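Fairclough website pre-launch inspection
Checked 11 June 2024 on the Dunholm staging copy

1. Home page
Headline says what the business does — pass. Phone number appears in the header and footer. Second button still reads "Learn more"; change to "Book a visit".

2. Links
1,026 checked, 45 broken. Most point to the old Bonda blog. Redirect them before the switch.

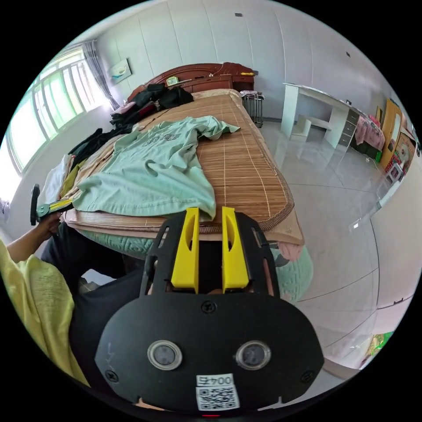

3. Forms
Contact form sends and the thank-you page loads. Postcode field rejects a leading zero — fix required. Privacy link present.

4. Images
144 files missing alt text. Home page banner needs to be compressed.

5. Security
Certificate valid. Two old admin logins still active; remove both. Backup restored to the Perow server without errors.

Result: hold launch until items 2, 3 and 5 are cleared, then recheck on mobile.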